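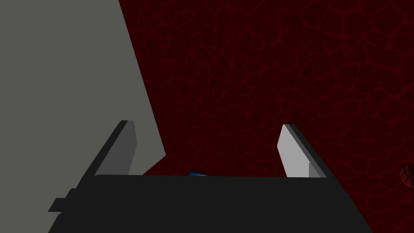
3. Gripper fault: where we are

Prepared by Liette Bouchard for Hedvika Kolář, 30/04/2020

The fault from March is still open. In the Bornstead simulation the fingers stop responding to the close command and stay apart, with no error in the log. We saw it in 14 of 1,000 runs before the Besar patch and in 8 of 1,000 after. Besar calls that fixed. I don't.

The patch adds a retry. It hides a dropped command and leaves the cause alone - and a late close near a large obstacle, like the gray object in this setup, worries me more than no close at all. Eight bad runs is also too few to say the rate has dropped.

Tokgöz wants to start hardware trials at Drosville on schedule. I would hold them until:

- the controller logs every dropped command
- the stop signal is tested with the retry turned on
- someone outside Besar repeats the 1,000 runs

Spending is at 116 hours. No extra money is requested yet, but the third item is not in the current budget.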